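Visit to the Narken gripper lab, Pumlow
May 23, 2021

Tamunoemi Nwosu let us try two fingertip coverings on the same arm. We had 10 tries with each, first on cloth, then on a bottle standing in a divided tray.
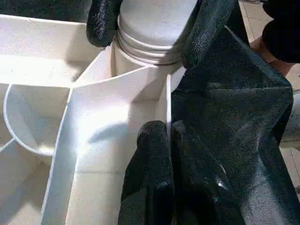

Textured fingertips on the edge of the dark fabric, beside a tray divider.

Cloth was easier than I expected. Lech Chmielewska ran the controller and dropped the closing speed after 4 tries – I would have started there.

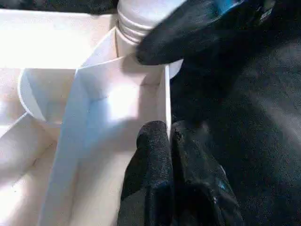

My own interest is small parts packing, and our bins at Trurus have narrow cells. Finger width matters more to us than grip force. The tips here are blunt, and with one down in a cell beside the divider I could judge the clearance better than from any data sheet. I asked for a slimmer set to test in November.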